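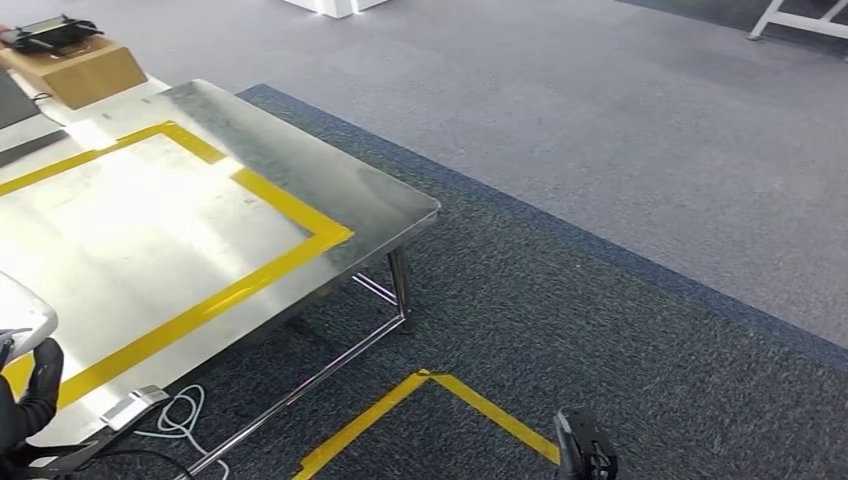
What makes a robot stop dead when nothing has touched it? Most often it has lost contact with whatever is giving it orders, and it has been set up to hold still until somebody decides what to do next.

4 min read

Doina Ristić has spent much of June on a stop that lasted less than a minute. She runs testing at Trindstead, where a two-armed robot is being taught to work at a steel table, and her fault log for the job runs to 700 entries. Most are small. Entry 412 took her two weeks.

"The arm was coming down towards the table and it stopped, which is fine," she says. "Then it started again without being told to. That isn't fine."

The robot had paused with its left hand a short way above the metal. Krum Begović, the operator on that run, took the pause for an ordinary dropped link and began to walk round to the front to look at the wrist. He was still outside the floor tape when the arm finished its move.

"I wasn't hurt and I wasn't near it," Begović says. "But I'd made up my mind it was off. Another couple of steps and I would have been leaning over the table."

The rule at Trindstead is that a stop of any kind has to be cleared by hand. The operator presses a reset, waits for the tone and only then sends a new command. Ristić's first thought was that someone had pressed the reset by accident. The log showed no press at all.

What it did show was two stops, one on top of the other. The link between the controller and the arm had dropped out for 3000 milliseconds. The arm's own software saw the gap and held position, as it should. The safety program, which is separate, was meant to see the same gap and lock the arm. Its time limit had been set longer than the dropout, so it never acted. When the link came back, the arm picked up the old command and carried on.

"So we had a pause that looked exactly like a stop," Ristić says. "Same posture, same silence. Krum couldn't have told them apart, and I couldn't either."
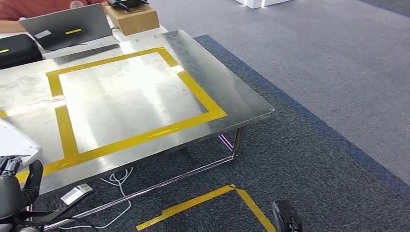
The steel table and the taped floor at Trindstead, with a laptop on the desk behind.

The wrong time limit had come in with a software update from Yordanov, the contractor that looks after the safety program. Ristić does not put it all on them. The change was listed in the notes, she says, and her team signed for it.

"It was one line on the second page. We read it and we didn't think about what it meant with our settings. I signed it."

Finding the cause of the dropout itself was slower. The team swapped the network cable, then the switch, and ran the same move for hours at a time. Around 3 in the afternoon on the ninth day it dropped again. The fault was a worn connector that opened slightly when the left arm reached across.

The connector has been replaced. The time limit is now shorter than any gap the arm will ride out by itself, and a command left over from before a dropout is thrown away. Ristić has also asked for a lamp that stays lit whenever the motors have power — she would have liked one from the start.

Begović's own habits have changed too. He now says "locked" aloud and waits for a second person to read the state off the controller before he crosses the tape. He admits it feels slow.

"You get used to a machine that stops a lot," he says. "I'd seen hundreds of pauses and walked up to every one of them."

Testing has started again at half speed. The lamp is on order, and entry 412 stays open until it has been fitted.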